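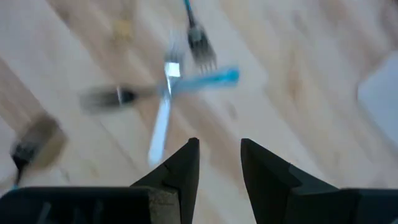 5 min read

Does sorting silverware by handle color save anybody any work?
Henryk Szulc, Household Design, Russtead
28 December 2021

The idea came from the Flitcombe guide to shared kitchens, which we were all given in the first week of the course. It says that silverware with colored handles, kept in a separate container for each color, "sorts itself." I didn't believe it when I read it and I believe less of it now, but the reasons have changed, so I will go through them in order.

My first objection was a simple one. Silverware doesn't get mixed up by color. It gets mixed up by being dumped on a table all at once, and a pile of forks is a pile of forks whatever the handles look like. They lie across each other, the necks cross, the tines end up under somebody else's handle. Color tells you where a fork should go. It does nothing about getting the fork out from under the other one.

The second objection was about the word "sort." In the shared kitchen at Trarkesby, where I lived until March, people wanted forks with forks and spoons with spoons. If you walk in wanting to eat soup, a bin of teal things is no help. The guide passes over this in a single sentence, and the sentence is about how cheerful it looks.

Still, a project has to test something. I used a plain wooden table, with gold silverware, teal-handled silverware and white-handled silverware, plus a container for each. The containers are not a set. The guide recommends matching ones in the handle colors, and Harries does sell something like that, but I wanted to know if the color of the handles was enough by itself.

I set a rule of 10 rounds, with everything tipped out and mixed at the start of each. A round ended when the table was clear. I kept notes on hesitations and wrong containers and did not time anything, which my supervisor thinks was a mistake. Maybe. I have read enough reports where a few seconds' difference on a stopwatch becomes a page of charts.

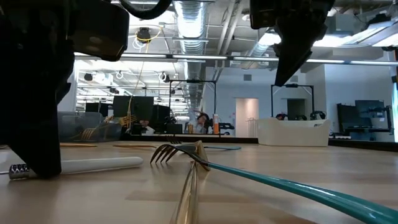 Gold was the easy group in one way and a nuisance in another. There is no separate handle to look for, the whole piece is gold, so it can be recognized from either end. But it is shiny and slim, and against pale wood with tan grain in it I lost sight of thin gold handles more often than I would have guessed. The teal ones I never lost. Anyone choosing colors for a wooden table should think about the table first, and the guide has nothing to say on that.

The dark heads on the teal forks also matter. When a handle was covered and only the tines showed, I could still tell it wasn't gold. So part of what I had been crediting to the handle color was really the color of the metal, and I can't separate the two with the pieces I had. That is a weakness in the project and I would rather state it than have it found.

Then there is the question of what counts as silverware. A tool with a white handle and a knurled metal collar, something like a hobby knife, was on the table with the forks. By the color rule it belongs with the white handles. By any sensible rule it does not go anywhere near a thing you put in your mouth. A person who has been told "match the handle" and nothing else has not been told enough.
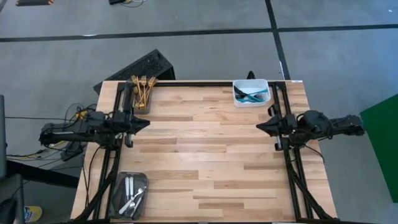
Gold, black with teal, and white, each in its own container.

What I will grant is that the wrong-container mistakes were rare – 2 in all the rounds, both mine, both late on when I was tired. I will also grant that the finished table looks tidy. Whether it is sorted in a way a hungry person would recognize is another matter, and I did not test that, because I had one kitchen's worth of silverware and no kitchen's worth of hungry people.

The guide claims its method was popular with 200 households. It does not say what they were asked. If the question was whether they liked the look of it, I would have said yes too.

If I repeated this I would sort the same pieces by type and compare, and I would use a darker table for half the rounds. I would also put the containers in different spots each time. By the end I think I was partly remembering where gold went – left, at the back – and hardly looking at the color at all.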